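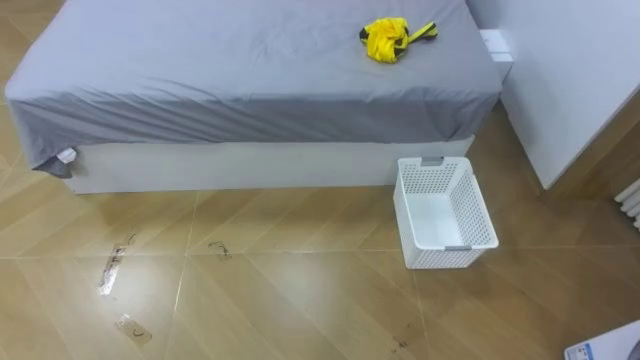
2022-02-11

Notes from the Osell open day, typed up on the train so excuse the state of them. Went mostly for the beds. We've got eight rooms to refit before July and I said I'd report back to the rest of you.

Got there late, missed the welcome talk and the coffee. Straight into the bedroom rooms on the ground floor. Small spaces, white everywhere, made up like real rooms and you're allowed to sit on things. Good. Hate a showroom with ropes.

**The beds**

Main one to look at is the Falari. White boxy base, flat front, no handles or drawers on the side I looked at. The base sits in a bit from the mattress, so you've somewhere to put your toes when you're making it up. I banged my shin on three other beds that morning and not on this one. Plain to look at but it'll wipe down, and there's nothing to catch a hoover on.

Price is 376 each if we take the lot, base only. Mattress on top of that. Delivery included, carrying upstairs not included - I asked twice. Old ones taken away for a fee, they'll email the figure.

Mattress felt firm. Firmer than ours, but so is a sandwich. Lay on it for a good five minutes with my coat on. Edge holds up when you sit on it to do your shoes, which is the bit guests complain about.

**Sheets**

Fitted sheets are Nivier, the light grey, slightly blue. Nicer colour than I expected, I'd gone in wanting white. But the fit! On the one I looked at closest it was rippled all along the front edge and one corner was hanging loose with the label poking out. Could be the wrong depth for that mattress, could be someone in a hurry. Either way we need to measure properly before ordering any. Pulled at it a bit, couldn't get it to sit flat, gave up.

Creases show less on the grey than they would on white, I think. Would want to see one after fifty washes. They said they'd post a sample, so I'll put it through ours and see what comes out.

Minimum order for the sheets is 200, which is silly for us. Might be able to go in with the place down the road.

**Storage**

Not much room left beside the bed once it's in. There was a little white box thing squeezed in past the head end, and that's our problem in rooms 3 and 6 exactly - a gap too narrow for a proper bedside table and too wide to leave. Didn't find out if they sell it. Should of asked. Will ring.

**Upstairs**

The Echeverría floor. Curtains and cushions mainly, very smart, prices to match. Whole-room quote on the wall was 4,000 and that was without a carpet. Walked round it quickly and came back down. Someone will like it. Nice heavy lining on the curtains, mind, and I took a card.

**Odds and ends**

- parking free but tiny, go early or get the bus
- lunch was soup, fine, ran out of bread
- the lift was off so no good for anyone with bad knees
- they do a second open day in July, too late for us
- catalogue is in my bag, will leave it on the desk

My vote is Falari bases, hold off on the sheets till the sample's been washed, forget upstairs. Can somebody measure the mattress depth in room 2 and text it to me tonigt? Need it for the phone call in the morning.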